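Nustbridge warehouse ballot records: README and data card

Version 3. Maintained by Arif Kwok. Last checked 21 December 2021.

What is in the folder

Records of workplace ballots and recognition requests at warehouses and packing sites in and near Nustbridge and Stostolby. There are 599 rows, one for each ballot or request. A site that voted twice has two rows. A request that was dropped before anyone voted still has a row, with the vote columns left blank.

ballots.csv - the main table
sites.csv - one row per site, joined on site_id
sources.csv - where each row came from
notes.txt - my working notes, unedited, in places rude

Read this before you make a chart

I didn't collect most of this. The older rows were typed up by a researcher at Rebane from newsletters, leaflets and press cuttings, and I took them over in April. The rest I added myself. I have tried to check all of it and I have not managed to. Of the Rebane rows, 159 rest on a single source, and that source is usually whichever side won. They are marked single_source = 1. If your finding goes away when you drop them, you don't have a finding.

I would also be wary of anybody, on either side, who quotes a success rate from this table. Campaigns that never got as far as a formal request left very little paper. The ones we know of are the ones somebody thought worth writing up.

Columns in ballots.csv

row_id: whole number. Gaps are rows I removed. I don't reuse the numbers.
site_id: joins to sites.csv.
kind: ballot, request or rerun.
eligible: how many people could vote, as stated by the source. Employers and unions often disagree. Where they do, the employer's figure is here and the union's is in eligible_alt.
votes_for, votes_against: as announced. Blank means not known. Zero means zero.
spoiled: hardly ever filled in. I wouldn't use it.
outcome: recognised, not_recognised, withdrawn, disputed.
agency_included: yes, no, unknown. Mostly unknown, and this matters more than any other column here, as agency staff can be half the floor at busy times.
single_source: see above.

Site sizes

sites.csv has a column called size_band with three values: small, middle and large. The line between small and middle is set at 200 workers. The Rebane documentation gives no reason for that number and I can't think of one. I kept it so that old scripts would still run. The headcounts behind the bands were taken at different times of year, so a packing site counted before Christmas may look a good deal bigger than the same site in spring.
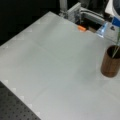 Tabletop, pale grey-white, with a faint seam across the middle.

Known problems

The Kusico rows. Kusico ran several sites under more than one trading name, and at least two of those names later passed to another firm. I have joined the ones I'm sure of. The others have separate site_ids and may well be the same building.

Turnout. There is no turnout column, on purpose. You can divide votes by eligible, but see what I said about eligible. An earlier version had a turnout column and people copied it into slides without reading a word of this file.

Disputed outcomes. A row stays disputed until I have seen a written decision. I have been told more than once that a case was "basically settled". Those rows still say disputed.

Stostolby is covered better than Nustbridge, probably down to one local newsletter that kept its back numbers. Comparing the two towns is asking for trouble.

Reasons for the vote. People ask for this. We don't have it. The Rebane version had a free-text column called main_issue, filled in by the person typing, and it said "pay" nearly every time. I took it out. It is in the old release if you really want it.

What it's good for

Finding out whether a given site had a ballot, and where to read more. Checking a claim that "there has never been a vote" at such and such a place. Teaching students how messy this sort of record is.

What it isn't good for

Forecasting. Ranking employers. Working out whether a certain campaign method works - there is no column for methods and you should not guess from the outcome.

Personal data

No names of workers or organisers are in the tables. Some of the cuttings listed in sources.csv do name people, so please think before you republish those.

Corrections

Send the row_id, what is wrong and something I can read. A scan of a notice is best. "I was there" goes into notes.txt but doesn't change the table, with apologies to the people who were there.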